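# Cavov — estación bimanual de captura de demostraciones

Cavov es la estación de captura de Cledura para tareas domésticas con dos brazos y manos de varios dedos. Registra de forma sincronizada las imágenes de cabeza y muñeca, las posiciones articulares y las órdenes del operador, y entrega cada demostración como un episodio independiente, listo para entrenar políticas por imitación.

Se suministra como conjunto completo: torso con dos brazos, manos, cámaras, puesto de teleoperación y software de registro. No incluye el mobiliario de las celdas de trabajo, que puede ser el del propio cliente o el de la serie Goneo (véase más adelante).

## Brazos y manos

Los dos brazos son idénticos en cinemática y se montan en espejo. Las manos se atornillan a la muñeca con una brida común, de modo que el cambio de una mano dañada no obliga a recalibrar el brazo completo; basta con repetir la rutina de la muñeca.

El cableado es exterior en el antebrazo. Se sujeta con bridas textiles y debe dejarse holgura suficiente para el giro completo de la muñeca. Antes de cada sesión conviene llevar ambas manos a la posición abierta y comprobar que ningún cable queda tenso.

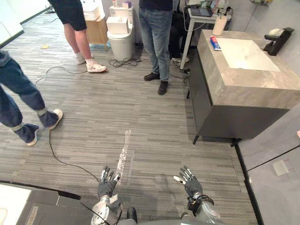 *Vista de cabeza: ambas manos abiertas sobre la zona de moqueta, con el mueble de lavabo a la derecha.*

La apertura de los dedos se registra como variable continua por articulación. El software no la reduce a un estado binario abierto/cerrado, aunque permite exportar esa versión simplificada para modelos antiguos.

## Celdas de trabajo Goneo

Goneo es una serie de módulos que reproducen rincones de una vivienda: baño, cocina, entrada y zona de colada. El módulo de baño se compone de encimera de acabado marmolado, lavabo rectangular, grifo negro y cuerpo inferior gris oscuro. Los objetos de uso (taza, cepillo, tubo de dentífrico, toalla) se recolocan entre episodios según una hoja de variaciones generada por el programa.

La hoja de variaciones fija posición, orientación y presencia de cada objeto. El operador confirma la disposición antes de iniciar la grabación. Si un objeto se desplaza durante la preparación, se corrige a mano o se anota la diferencia en el campo de observaciones; ambas opciones son válidas para el filtrado posterior.

Para tareas de encimera, el robot se sitúa frente al lavabo con el torso paralelo al borde. La mano que no interviene se mantiene por debajo o fuera del plano de trabajo, abierta, y su trayectoria también se guarda. Descartarla en origen produce políticas que mueven el brazo pasivo de forma errática.

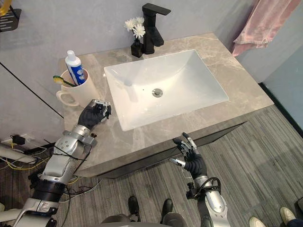 ## Cámaras y registro

- **Cámara de cabeza:** gran angular, fija respecto al torso. Cubre la superficie de trabajo y ambas manos en la mayor parte del recorrido.
- **Cámaras de muñeca:** 2 unidades, una por brazo, con soporte regulable.
- **Capacidad local:** 16 episodios en memoria intermedia antes de volcar a disco.
- **Resolución de entrenamiento:** recorte cuadrado de 256 píxeles de lado; el original se conserva.
- **Formato:** un directorio por episodio, con vídeo, series temporales y ficha de metadatos en texto plano.

Las cámaras de muñeca recogen lo que la de cabeza pierde por oclusión, y también bastante material poco útil: suelo, fundas, objetos demasiado próximos y desenfocados. No se recomienda eliminar esos fotogramas.
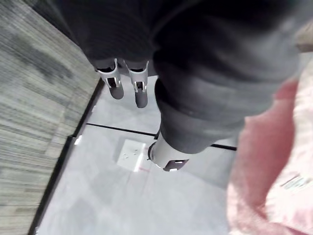 El recorte automático por nitidez viene desactivado de fábrica por ese motivo. Quien lo active debe tener en cuenta que rompe la correspondencia entre vídeo y series articulares, salvo que se marque la opción de conservar índices — disponible a partir de la versión actual del registrador.

Las fundas textiles de los brazos son opcionales. Reducen los reflejos y protegen el cableado, pero modifican el aspecto del brazo en la imagen. Un conjunto de datos debe grabarse entero con fundas o entero sin ellas, o bien llevar la etiqueta correspondiente en la ficha.

## Conjunto de referencia

Con cada estación se entregan 669 episodios grabados en módulos Goneo, con sus hojas de variaciones. Sirven para verificar la cadena de entrenamiento antes de invertir horas de operador. Un operador formado completa unos 16 episodios válidos por hora en tareas de encimera.

## Distribución y plazos

Mac Giolla distribuye la estación y presta el servicio técnico. Los pedidos confirmados ahora se entregan a partir de febrero. Las manos de repuesto y los soportes de cámara se sirven por separado.

Ficha revisada el 24 de noviembre de 2022.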